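3.2 Cloth selection and leaf handling

Dust on broad-leaved office plants was treated as a maintenance variable and recorded for 13 plants at the Nunddale site, beginning in August. Two cloth types were compared, a smooth weave (Prulta) and a textured knit (Lecomte).

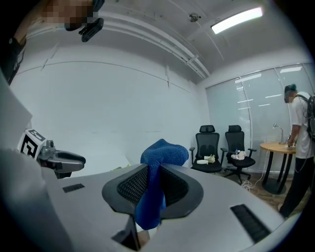

Figure 2. Blue cloth with a knit-like texture, bunched over a black mesh panel.

Cloth form affects how much of the fabric meets the leaf. A flat cloth bridges the midrib and misses the blade on either side. The crumpled state in Figure 2, with a bunched upper portion and one long fold hanging down, offers several contact faces, and the protocol specifies that a fresh face be used for each leaf. Cloths were retired after some 800 strokes.

Plants were placed at the near edge of the table so that the outer leaves could be reached without turning the pot.

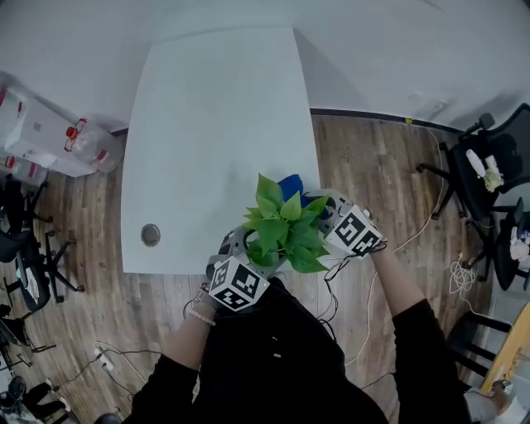 Reading time: 2 min

Glossy, heart-shaped leaves in a rosette, as on the plant at the table edge, overlap toward the center. Outer leaves were therefore wiped first, from petiole to tip, following the Brolton sequence.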